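**Grarnness, 7 Jul 2024**

# Hevow opens its first lending shop for household storage, and I couldn't be happier

Well, we've gone and done it! After a long winter of talking about it over cold tea, I can finally tell you that Hevow is opening a lending shop on Thakur Street in Grarnness. You'll be able to borrow boxes, crates and shelving for a house move, a clear-out or a spell with the decorators in, then bring it all back when you're done.

I started Hevow in a spare bedroom with 50 second-hand crates and a very patient family. My own move had left me with a hallway full of soggy cardboard (it rained, of course it rained) and I kept thinking there must be a nicer way to shift a kitchen. We've now lent out 1,645 boxes across the town, mostly by word of mouth, and the spare bedroom has given up.

The new shop has room for some 3,000 pieces, so the days of me ringing round to ask whether you've finished with the big ones should be over. We got the keys in February and have been painting ever since. The walls are a sort of mustard. I love it, opinions differ.

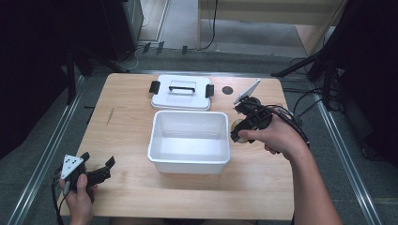

**Category: Home & Moving**

Borrowing is simple. Pop in, tell us how many rooms you're packing and we'll suggest a bundle. The smallest is meant for a single room or a student move, and the largest should see off a family house, loft included. Every loan runs for 2 weeks, and you can extend it by phone if your completion date slips, as they do.

We've also teamed up with Tolleo, the delivery firm just round the corner, who'll drop off and collect anywhere in Grarnness. Their vans are small enough for the lanes behind the church, which matters a lot if you live up there like I do!

A few things people have been asking me already:

- Yes, you can borrow lids on their own. We end up with spares.
- We can't take back anything that's held paint, oil or fish bait.
- Labels are free, but please peel them off before you return things.
- Local schools and clubs can book for jumble sales at half price.

Opening day comes with cake and a swap table for any storage you've fallen out with at home. Clean, unbroken and with its lid if it ever had one, please. Anything left over will go into our lending stock.

**For press enquiries:** call in at the Hevow shop, Thakur Street, Grarnness, and ask for the owner. I'm usually at the back with the label peeler.

**ENDS**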